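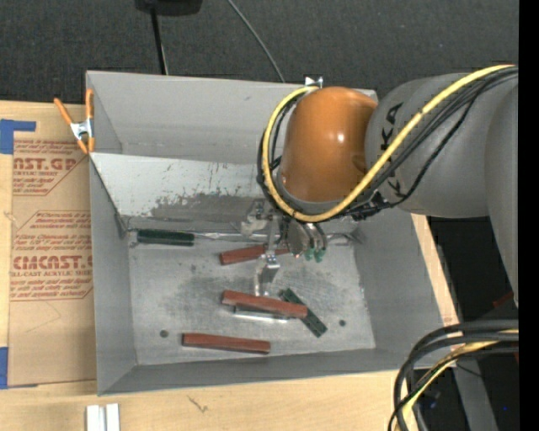

Okay, a thread about storage bins, because I keep seeing the same advice and I don't buy it.

The advice: get one big gray tub, throw all the odd blocks and offcuts and bits of bar in it, done. Supposedly you save so much time by not sorting.

I tried it in April. I own a Paltgate tub, the tall one with the sloping sides. The product page says the slope "guides contents to the center." Mine doesn't guide anything. Blocks land where they land, and there's always one hugging the wall at the far end.

Try picking up a flat block that's lying tight against a wall. You can't get a finger under it. You end up tipping it with a fingernail or shaking the whole tub, and then everything else moves too.

People say the fix is fewer things per bin. Sure. Six pieces in a bin is lovely. Six pieces in a bin is also a bin I don't need. I have 53 blocks and I'm not buying a wall of tubs for them.

And then the divider people show up. Leemans sells a slanted insert that's supposed to bring pieces toward you. Had one for a while. The bottom of it got scratched up fast, and small stuff slid down and sat right at the foot of it, in the hardest spot to reach.

Someone will tell me I should have bought the Oluvent one instead. Maybe. It costs 82 dollars. For a tilted sheet. I'd want to hear from a person who's had one for longer than a weekend.

Now color. "Sort by color, your eye finds it faster." This one I half believe. Reddish brown against a gray floor, fine, I see it right away. Dark green in the shadow of a tall wall, much less fine. A silver bar on a scuffed metal floor is worse than either.

So the color of the bin matters more than the color of the stuff, as far as I can tell, and almost every bin sold for a workbench is gray. I'd take a plain white floor over any insert.

I cut a piece of white shelf liner and laid it in the bottom. Cost me 2 dollars. It bunches up in one corner and I still like it better than the insert.

Tall walls, same complaint. They look tidy from across the room. Then you're working at a table and your wrist is bent over the rim every single time. A shallow tray looks messier and is nicer to use. I switched for the pieces I grab most.

Brisau makes a shallow one, and the review everyone passes around has 674 comments under it. I read way too many of them. Most are about whether it stacks. Hardly any are about getting things out again — and I'd have thought that was the main job.

To be fair to the deep bin, I kept it. It holds the pieces I rarely touch, and it's been okay for that. I haven't had to fish around in it enough to get mad.

If you've got a deep bin with a light floor that isn't a kitchen tub, send me a link. Please no stacking photos.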